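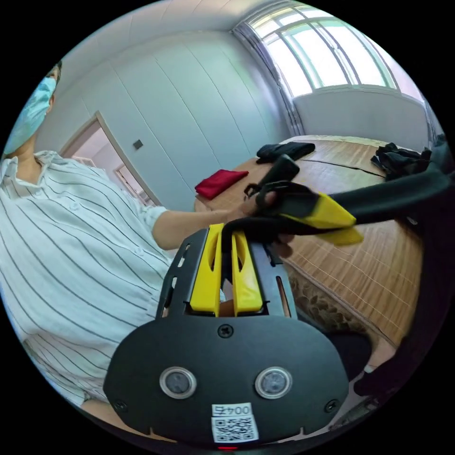

Menaka Munasinghe asked me whether she could open her Abera reorder page before her starter pack had landed, and yes, you can! Your joining number is all you need, so have that handy and we'll get you going.

Section 2: Setting up your reorder page

1. Log in to the Batovden site and click My Shop. If it asks for a team name, put Mullthorpe (two Ls, please, I've had to fix loads of these).

2. Type in your shop name. Your own first name plus "Abera" is lovely and simple, and your customers will know it's you.

3. Add your delivery area. Most of us just put the town and leave it at that.

4. Pick your products. Start with the ones you use yourself, because you'll be chatting about them all day long anyway!!

Note: you can show up to 7 products on the front page. Anything else goes under More, and people do look there.

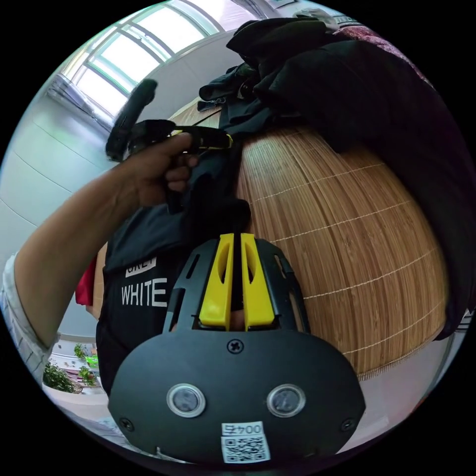 5. Once your products are in, set your order cut-off. I close mine at teatime on the last day of the month, then send everything through in one go that evening.

6. Write your welcome message. You get 500 characters, so say hello, say how to reach you and pop in your cut-off.

7. Press Save, then Publish. They're two separate buttons and Save on its own won't put your page live (I sat there for a whole evening in January wondering where my orders were).

Caution: please don't make any health promises in your welcome message. "I love my morning shake" is fine. "It'll sort your knees out" is not, and head office will take the page down. 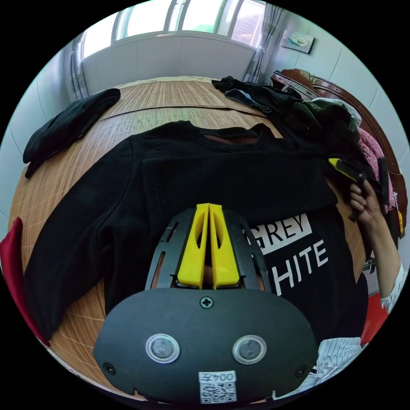 Does the page take card payments, or do I still have to collect cash at the door? Both work! Tick Card under Payments and the money goes to your Nilonbridge account, or leave it unticked and carry on as you are.

8. Send yourself a test order, then cancel it from the Orders tab before your cut-off. If you forget, it'll be charged like any other order.

9. Share your link on the team page and I'll come and have a nosy.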